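What Is an Obituary?
A page for young readers from the Wastport town library

An obituary is a short piece of writing that tells people someone has died. It is printed in a newspaper or posted on a website. Most are written by the family or by a funeral home.

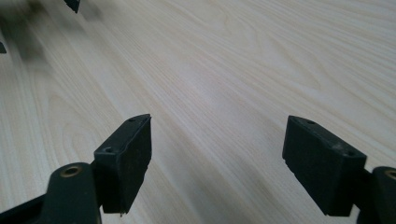
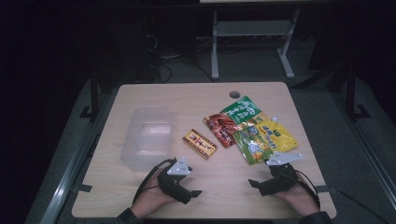
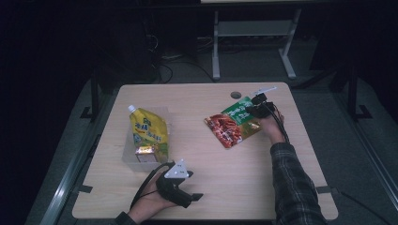 What facts go into an obituary?

The full name comes first, then the age, the town and the date of death. After that come the parents, schools, jobs, marriage and children. The last lines give the time and place of the funeral.

Some words in an obituary are not used much anywhere else:

Survived by – these family members are still living.
Preceded in death by – these family members died earlier.
The late – placed before the name of a person who has died.
Visitation – a set time when people may come to see the family.

Length varies. The obituary of Florencio Figueroa, a bus mechanic from Ernlow, has 227 words. It says he worked in the Stoson garage for 30 years. His sister's has 51 words and gives only her name, her age, her parents and the hour of the service.

Newspapers often charge by the line, so a long obituary costs more than a short one.

Old obituaries are kept. The library has 378 of them from Ernlow on film. Ask at the desk to use the reader.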